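**Hestville, 31/12/2022** – Udurus today announced that its Pace line of clear acrylic test tube racks will be available to schools, colleges and small laboratories from the new year. The line replaces the company's older white racks, which have been sold from the Hestville workshop for 19 years and will be discontinued once current stock runs out.

Pace racks are box-shaped stands with a grid of round holes in the top plate. The sides are left clear so that the contents of each tube can be checked at eye level without lifting it out. Udurus will offer the racks in 2 sizes, both made from the same sheet material and both sold fully assembled.

The change to clear acrylic came out of requests from customers. In October, the company sent a short questionnaire to 132 schools and laboratories that had ordered racks in the past. The most common complaint concerned visibility. Teachers wrote that students often pulled tubes out to look at a color change or a layer of sediment and then put them back in the wrong place. Laboratory staff asked for a rack that could be read from the side during settling tests, when the tubes should be left alone.

Several replies also mentioned cleaning. The old racks had a closed base that held spilled liquid. Pace racks can be rinsed under a tap and left upside down on a towel to drain. Udurus recommends lukewarm water, mild dish soap and a soft cloth. Abrasive pads will scratch the surface, and alcohol or acetone should be kept away from the acrylic, as both can cause fine cracks along the cut edges. The racks are not suitable for autoclaves or dishwashers.

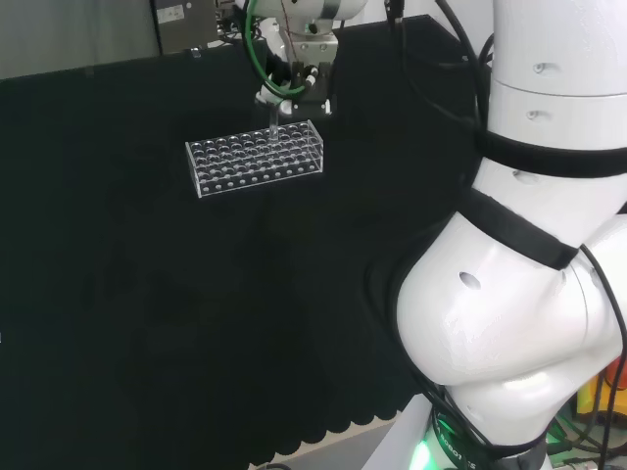
*A clear acrylic test tube rack against black fabric, with a glass test tube in one of the holes near the back.*

Clear racks and clear glass can be hard to make out on a pale bench, and this was raised by a number of the schools that tried early samples. Udurus suggests placing a dark cloth or a sheet of black card behind the rack when tubes are being compared. Light then catches the edges of the acrylic and the glass, and cloudy samples are easier to tell from clear ones. For dark or strongly colored liquids, a white card works better. A reversible card, black on one side and white on the other, will be packed with every rack.

The early samples were used for 9 weeks in teaching rooms and in the water testing room at Zarar, a Hestville company that checks well water for farms and private homes. Zarar asked for one change, a smoother finish on the upper edges where hands reach in from the side, and this has been carried over to the production version. Schools asked for a space where a class or group name could be written. Udurus decided against a printed panel, which would have covered part of the front, and will supply removable paper labels instead.

Customers should check the outside diameter of their test tubes before ordering. Tubes should drop into the hole under their own weight and lift out without force. If a tube has to be pushed, it is too wide for the rack and may break. A paper sizing guide can be requested free of charge and will be included with the first order from each new customer.

Existing racks can stay in use alongside the new ones. Udurus will go on answering questions about the older white model, and replacement feet will be kept in stock for customers who need them. The company will not be offering a trade-in – the old racks are made of a different material and cannot be reworked into new ones.

Orders for Pace racks will be taken by mail and at the Udurus counter in Hestville. Racks are shipped flat on their base in a cardboard carton with paper padding, one rack to a carton. Any rack that arrives chipped or cracked will be replaced, provided the customer keeps the carton until the claim has been settled. Schools placing a joint order may ask for split delivery to separate addresses.

**About Udurus**

Udurus makes racks, stands and storage trays for classrooms and small laboratories. Its workshop and sales counter are in Hestville.

**Press contact**

Udurus, Press Desk, Hestville. Product samples are available to trade and education publications on request.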